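Why I'd Pay for the Boring Robot Service

My sister-in-law thinks I have gone soft in the head for even considering a paid support plan on a tabletop arm kit, and she may have a point, but I have been turning it over for most of September and I'd like to make my case at length, as I make all my cases.

The kit is the Kenunano, sold by Brunov, and it comes to 3000 dollars with the gripper and the wrist camera. The plan is another 400 a year. For that you get replacement fingers, a person on the phone, and up to 50 hours of help with teaching the arm new jobs. Most reviews I've read spend their breath on the motors and give the plan one grumpy line at the bottom. I think they have it backward.

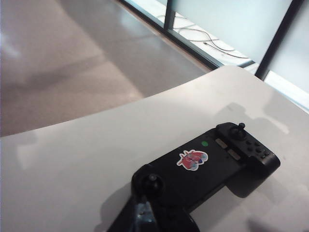
Buying an arm is the easy part, and a lovely afternoon it makes, too! What wears people down is the long stretch afterward, when the thing can stack blocks beautifully and you would like it to handle something you own. Blocks are kind to a gripper. A phone-style game controller, with a fat grip at each end, a flat middle and a thumbstick standing up on either side, is a much ruder customer, and a shiny black finger coming in at one end of it has to meet a curve instead of a nice square face. I want somebody to call when that goes badly — and I want them to have seen it go badly before.

The cheaper rival, Bostutar, leaves all of this to its user forum. I'm fond of forums and have spent many happy evenings on them, but I once read through 89 replies about finger pads and came away with a headache and four opposite opinions.

My one real complaint is that Brunov bills the plan yearly, with no way to pause it over the summer. I'd gladly pay a bit more per month to have that choice, and I've written to tell them so.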